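Opinion > Technology > Work and Home

The Grocery Bag Is Still Ahead

By Jolán Borbély
July 14, 2025
6 min read

My brother-in-law wants to know when he can stop doing laundry. He asks me because I spent eleven years in warehouse operations and now write about it, and he figures I must hear things. I tell him what I tell everyone. Machines can do pieces of the laundry. They can't do the laundry.

The gap between those two statements is where most of the bad writing about home robots comes from. A company shows a machine folding a towel, the towel gets folded, and people talk as if the basket, the stairs, the inside-out sleeves and the sock behind the dryer were small matters to be cleaned up later. I think they are most of the job.

I used to work for Fillden, a packing and returns business with one large building and a lot of conveyor. In January I went back to see what had changed. Quite a bit had. The station that used to build shipping cartons by hand now runs without anyone standing at it. Sealed boxes of known sizes get lifted, turned, labeled and stacked by an arm that does 484 of them in an hour and doesn't slow down after lunch. I timed it. When I worked that line we would have been glad of half that rate.

Then I walked over to returns, and it looked the way it looked when I left. People at benches, opening bags. A customer sends back a sweater in the bag it came in, or in some other bag, or in a pillowcase. There may be a shoe in there too. Somebody has to open it, find what is inside, take it out without tearing it, and decide what it is. Talha Yousafzai runs that floor. He told me they had tried an arm from Tuominen on the easiest bench they have, where all the items arrive in one kind of cloth sack. It cleared 80 sacks before the trial was stopped for the day. A person on the next bench cleared 137 in the same time and also answered the phone.

I don't bring this up to laugh at the machine. Eighty is a real number, and a few years ago it would have been zero. But it was the easiest bench, with one kind of sack, and two engineers stood beside it the whole time.

The trouble is cloth. A carton has a top and a bottom and stays the shape it was. A bag has an opening that may or may not be open. Its handles go wherever they fall, and they are usually between you and the thing you want. Pull on the item and the bag comes with it. Hold the bag still and you need a second hand, or a good trick with the first one. A six-year-old does all this without looking, and it takes the six-year-old no time at all.

Think about a single snack in a single tote on a bare stretch of table, which is as simple as unpacking groceries ever gets.
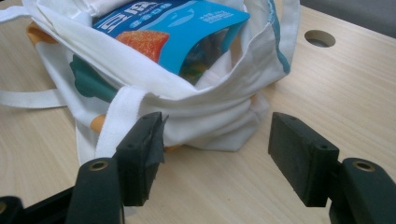 A snack package in the mouth of a canvas tote, one strap hanging down behind the left gripper finger.

Look at the strap. For a person it doesn't count as a problem. You'd brush it aside on the way in, or ignore it, and you would know by feel whether you had hold of plastic or canvas. A machine with two stiff fingers has to work that out from what it can see and whatever force it can sense. If it closes on the package and a fold of cloth together, it may lift both and have to start again. And the fabric lies over the bottom edge of the package, so part of what it needs to grip is hidden.

Now make it a real bag of groceries. Put eggs in it. Put a wet head of lettuce on top of the eggs, a jar under both, and a receipt stuck to the jar. Put the bag on a kitchen counter with yesterday's mail and somebody's keys. Then ask for the milk to go in the refrigerator, which has to be opened, and which is already full.

People in the business will answer that all of this is being worked on, and they are right. The approach that seems to be getting somewhere is to give the machine a great many examples of hands and grippers doing ordinary things, and let it learn from those instead of writing a rule for every fold. I saw a demonstration of this kind from Baken last winter. Their arm took a can out of a paper sack, dropped it, went back and took it out again. I was more impressed by the second try than I would have been by a clean first one. The older machines I worked with would have carried on and placed a can that wasn't there.

So I am not in the camp that says it can't be done. My argument is with the schedule, and with the order in which people expect things to arrive.

Most folks assume the home comes after the factory because homes are a smaller market, or because families won't pay. Price matters, sure. But the larger reason is that a factory can change itself to suit the machine. Fillden repainted the floor, bought new bins and made its suppliers switch to three carton sizes. You will not do that to your kitchen. You'd have to store your rice in a regulation tub and teach your kids to set their backpacks down facing north. A machine for the home has to take the mess as it comes, and the returns bench tells us how far along that is.

There is also the matter of how often it can fail. On the carton line, a dropped box is picked up and logged. If a home machine handles dishes and breaks one in a hundred, you will be out of dishes by fall. I have never seen a company quote its rate over a month in a house with people living in it. Rarham, which rents a kitchen helper by the week, gave me a success figure for its own test kitchen and nothing for anyone else's. I asked twice.

What would change my mind is fairly dull. I would like to see one machine unpack the shopping in 6 different homes, bags it hasn't met before, with no engineer in the room and the video left uncut. It can be slow. It can take the whole afternoon as long as it finishes and the eggs are whole. When somebody shows that, I will write a different column and my brother-in-law can start clearing space in the hall closet.

Until then, if you run a shop floor, buy the arm for the cartons. It's good, and your people's backs will be better for it. Keep your returns crew and pay them properly, as they are doing the harder work. If you run a household, buy a decent dishwasher and put the shopping away yourself.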